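Rapport de projet : stabilité de la vitamine C dans un jus d'orange conservé au froid
6/6/21
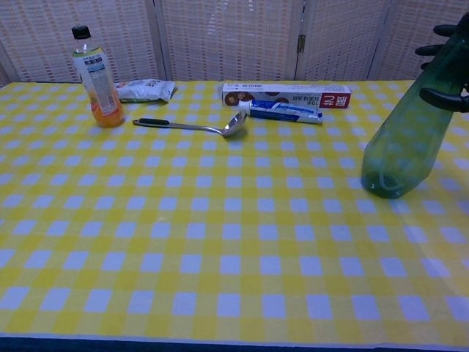

Le dosage est réalisé par iodométrie, l'empois d'amidon servant d'indicateur. Chaque échantillon est centrifugé 4 minutes à 3000 tr/min, puis le surnageant est filtré. Six prélèvements ont été titrés par lot. Le lot Keren présente la dispersion la plus forte, attribuée à la pulpe résiduelle. Le blanc reste à refaire avec une solution d'iode fraîche.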